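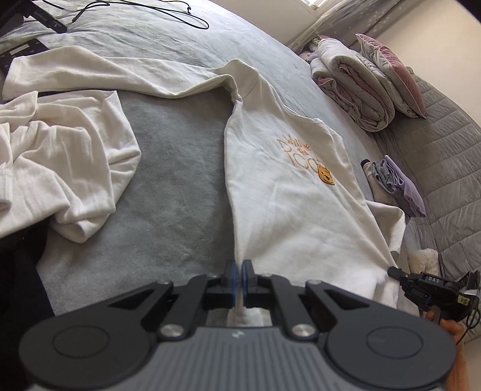
Who folds the donated sweatshirts before the March sale? We do, the bedroom group, on the guest bed at Sallwood, sleeves in first.

The above was read into the record at Ita Kavanagh's request, as it had been asked at the last 4 meetings and answered differently each time.

**Present:** Ita Kavanagh (chair), Ionuț Bogdan (minutes, under protest)
**Apologies:** Szewczyk, by text, one word

**1. Folding method.** Ionuț favors thirds. Ita favors sleeves across the back, then in half. Discussion was lengthy for a matter involving two sleeves. Ita's method adopted.

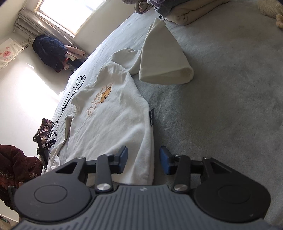

Ditunmont, September 9, 2020

**2. Winnie the Pooh sweatshirt.** White, long sleeves, lettering and bear on the chest. Ionuț proposed folding so the bear faces up. Ita agreed, and asked that it be noted she agreed. Smooth the creases at the shoulder before folding, and don't put the bear on the fold line.

**3. Bed.** The fuzzy blanket grabs at hems. Ionuț wants a table. Trokance has one for 225, which is more than the sale made in March. Declined.

**4. Bags.** Nearly 20 left. Szewczyk to bring more — he doesn't know this yet.

**5. Any other business.** Ionuț asked to reopen item 1. Refused.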